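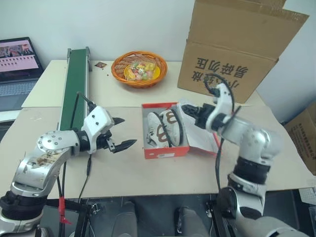

LELVILLE, March

My mother's hearing aid asked for a new password last month. I am not joking. The aid talks to a phone, the phone talks to an account, and the account belongs to a company named Ukari, which bought the smaller company Suna, which made the device. After the sale all the old users received a letter. They had 60 days to accept the new terms. If they did not accept, the device would still make sounds louder, but it would lose the part that separates a voice from the noise of a restaurant. For my mother this part is the reason she paid.

I have been thinking since then about what we mean when we say that a person owns something which sits in the ear, under the skin or behind the eye. Many people write about the great day when machines and bodies will become one. They ask if we will still be human. I find this question interesting, but I would like to ask a smaller one first: who will send the bill?

My mother paid 2,925 dollars for her pair. For this price she received the hardware and a permission to use the software, and the permission can be changed by one side only. I read the new terms, all 30 pages, with a dictionary next to me for the legal words. On page 19 it says that the company may stop support for any model "at its reasonable discretion." I looked for a sentence that says what happens to the customer then, and I did not find it.

Some friends tell me that this is the price of progress. A device that learns must be connected, and a connected device needs somebody to take care of the server. I accept this argument for a television. I accept it less for a sense. When the Tello bus app stopped working on my old phone, I bought a paper ticket and was annoyed for one morning. A person who stops understanding her grandchildren at dinner does not have a paper ticket.

What I would ask from the lawmakers is modest. If a company sells a device that replaces or repairs a part of the body, all functions on the day of sale should stay for the life of the device, without an account. If the company closes or is sold, the code needed for repair should go to the public. Perhaps this will make some products more expensive or slower to arrive. I would wait.

My mother accepted the terms, of course. She pressed the green button in the kitchen while the soup was on the stove – she did not read one line. Then she asked me why I was looking so serious, and I had to say it twice, as the new program was still loading.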